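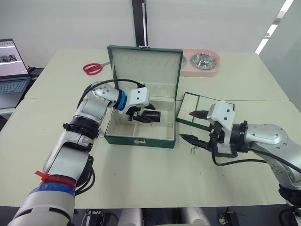
A green box for all my tangles

I finally have a real jewelry box, and I'm so happy with it I could sing! For years everything I owned lived in one candy dish, and getting a necklace out of there before work was a wrestling match. I found this one at Tolero in Tostport (go on a weekday, the parking is awful) and fell for the dark green the second I saw it. The cream lining didn't hurt either - so pretty, though I can already tell it's going to show every smudge.

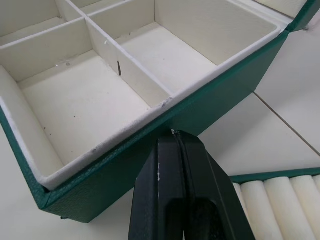
Page last changed: May 5, 2013

The tray with the ring rolls lifts right out, so I've been leaving it beside the box while I decide what goes where. Pendants in the back, I think, and the front kept free for bracelets once I dig them out of my travel bag.

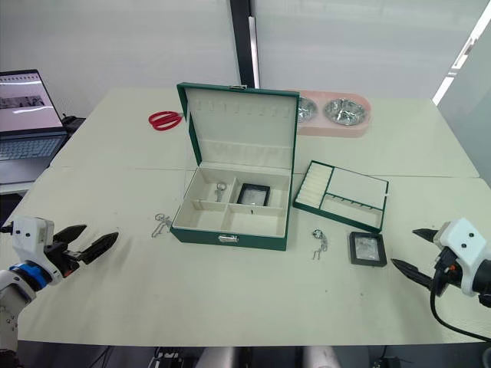 The key pendant is staying where I can grab it, because I wear it almost every day. Earrings are next, and I have way too many of those (hello, Aravetti sale in February!).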